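Handout 4: Notes on the Idum hand demonstration, Flirkthorpe open day
Manipulation and Handling, January session. Prepared by A-yeong Moon.

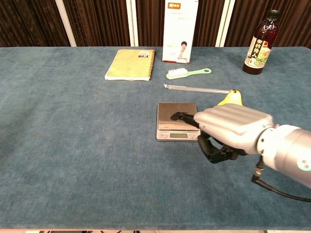
Multi-finger hands are usually specified by joint count and payload, and neither figure predicts how the hand behaves when several dissimilar objects share one work surface. The Flirkthorpe demonstration was built on that problem. The task is pick and weigh: the arm picks up an object, carries it to a scale, sets it on the platform, and lets go. In the pear trial, the grasp is complicated by the index-side finger, which extends over the back-right portion of the steel platform while the other joints curl down near the front-right corner of the scale. Any contact between a finger and the platform adds to the reading, so clearance at the scale matters as much as grip on the fruit.

1. Terms used in these notes
Grasp: all contacts between the hand and one object.
Release height: distance from the lowest point of the object to the platform when the fingers open.
Settling time: interval from release to a stable reading.
Stray contact: any contact between the hand or its cable and something other than the object.

2. Control
Nicanor Sosa gave the technical talk. The hand is the Idum, driven by a controller called Rind. Rind closes the fingers under position control until a contact is detected, then switches that finger to a force limit. Each finger switches independently. The arm follows a separate planner, Larum, which treats the hand as a fixed outer shape during transport. Larum does not know the current finger positions. This simplification keeps planning fast, but it means a finger left extended during a grasp may reach outside the shape the planner is protecting. Sosa described this as the main open issue in the present version.

3. Object properties
Smooth rounded object (toy pear). Contact areas are small and the surface normals change quickly. A small error in hand position moves the contact off center and the object rolls in the grasp.
Flat object (spiral notebook). The hand cannot get under the cover without an exposed edge. The coil side gives an edge but may catch a fingertip.
Brush. The handle is thin and lies close to the cloth. Bristles deform under load, so contact on that end is detected late.
Long thin tube. Low mass. A grasp away from the middle produces rotation.
Upright carton and bottle. Both can tip if approached above the center of mass. The approach should be slow and level.

4. Trial procedure
a. Zero the scale with the platform clear.
b. Move to the pre-grasp position.
c. Close the fingers. Hold for 300 ms before lifting.
d. Lift, then move at no more than 80 mm/s.
e. Lower to a release height of up to 14 mm.
f. Open the fingers and withdraw straight up.
g. Wait 500 ms, then read the scale.

Step f was the subject of most questions from the floor. A sideways withdrawal is quicker, but the last finger to lose contact pushes the object. On a smooth steel platform there is little friction to resist this.

5. Surface
A felt-like cloth was used on the table. It increases friction under flat objects and deforms slightly under a fingertip, which delays contact detection compared with a bare top. Results from the two surfaces should not be pooled.

6. Work for next session
Read the Rind notes on contact thresholds, sections 2 and 3. Sketch the outer shape you would give Larum for the pear grasp, including the extended finger. Mark where it meets the scale. State whether you would change the shape, the grasp, or the approach direction, and give the cost of each in cycle time.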